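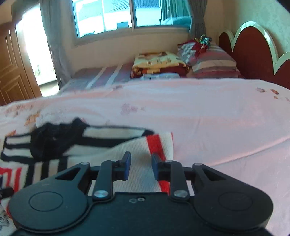
A striped blanket in black, cream and red, folded on the bed. Putting it away is another matter.

The folding cult wants your bedroom

Every December, when the heating goes on properly, the blankets come out of the cupboard in our house, and every year someone tries to sell me a better way of putting them back. This time it was Broltov, a home storage firm whose new bedding course promises a linen cupboard "at peace" in 12 short lessons. I signed up, with my eyebrows already raised.

The method is simple enough. You fold in thirds, then in thirds again, then stand the thing on its edge like a book. With a pillowcase it works nicely. With a thick blanket you get a fat parcel that leans over, sulks and opens itself by teatime. The course's answer is a set of fabric-covered boxes, sold separately, and I began to see where the lessons were leading.

Then there is the bed itself. Lesson 4 insists it must be clear before any folding starts, as though most of us had another surface that size going spare. A bed is where clean washing lands. Small black things turn up on top of the blankets and could be a sock or could be anything, and they have to be picked up and shaken out before you know which drawer they belong in. Broltov gives this stage less than a minute. In my experience it takes up most of the afternoon.

The rival school, set out in a fat little manual from Grorkdale, says to roll everything. Rolling is quicker, I'll grant, but bold stripes never line up and a rolled blanket takes up the whole shelf. The manual also claims a tidy bedroom saves its owner 984 minutes a year. It doesn't say who held the stopwatch.

I have gone back to folding in half until it fits. The boxes are still in the Broltov basket, unpaid for.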